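Okay, softball thread, because I got home an hour ago and my ears are still ringing. Wanby Saturday League, semifinal, us (Reisinger) against Stoltine. Grab a snack.

First thing, for anyone new here: I play right field and bat ninth. I am not the reason we win games. Keep that in mind when I get to the sixth inning.

We came in as the lower seed after dropping two straight to Romel at the end of the season. Stoltine hadn't lost since spring. Their pitcher throws this riser that starts at your knees and ends up at your nose and I have swung at it every single time I've ever seen it.

Top of the first, Dayana Cervantes leads off and takes four balls in a row. Doesn't even twitch. Then Subira Kombo pokes one through the right side, Dayana goes first to third on it, and we score on a ground ball to short. 1-0 us. Our bench went nuts like we'd won the thing.

Bottom of the first, they put up four. So that was fun while it lasted.

I want to talk about the third run in that inning, though. Runner on second, one out, fly ball to shallow right. MY fly ball. I called it, I got there, I had it in the glove, and then I didn't. The runner had gone on contact, which was a terrible idea, and I made her look like a genius.

Halina Jabłońska (our catcher, seventeen years of playing this sport, never once raised her voice at me) just walked out a few steps and tapped her mask twice. That's her sign for "next one." I could have cried.

Second and third innings, nothing for anybody. Halina threw out a runner trying to steal by so much that the girl stopped and jogged the last bit.

Fourth inning we got two back. Subira doubled into the gap in left center and the ball just kept rolling — no fence at Wanby, for those who haven't been — and she would've had a triple if she hadn't lost her helmet and slowed down to look at it. We yelled at her. She knows.

4-3 them going into the fifth. Ákos Bakos is our coach and he does not do speeches. He said "the riser is a ball, stop swinging at it" and went back to his sunflower seeds. That was the whole talk.

So we stopped swinging at it! And she started walking people! Two walks in the fifth and we stranded them both, but you could tell she was getting tired, her pitches were coming in flatter.

Okay. Sixth inning. Bases loaded, two outs, and guess who's up. I looked at Ákos hoping for a pinch hitter. He was looking at his seeds.

Ball one, the riser. Ball two, the riser. Strike looking. Strike swinging, at the riser, I'm sorry, I'm only human. Then she left one over the middle and I hit a little blooper behind first base that fell in between three people. Two runs in. 5-4 us.

It did not leave the infield dirt by much. I don't care. I'm going to describe it as a line drive by December.

Last inning I spent the whole time begging the ball not to come to me, so of course it did. Two outs, tying run on second, high fly to right. I caught it with both hands and then sat down on the grass. Game over, we're in the final.

Fedir Hutsuliak had the plate and I thought he called a really good game. Tight zone, same for both sides all day. Stoltine were great about it too, their pitcher came over and told me nice hit with a totally straight face.

Final is against Romel, same field. Come out if you're close. Bring a chair, the bleachers are splintery on the third base side. 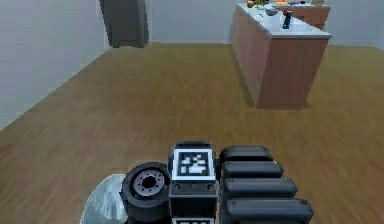
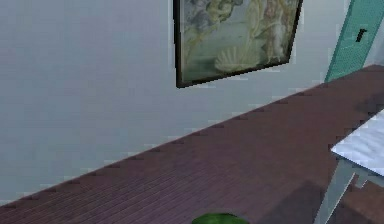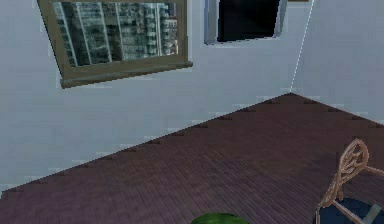
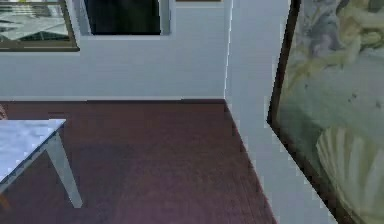
Getting this one a lot in my replies: what happens if the final is tied after seven innings?

We keep playing. From the eighth on, each team starts its half of the inning with a runner on second, and that goes on until somebody is ahead at the end of a full inning. The runner is whoever made the last out the inning before, so there's a decent chance it's me.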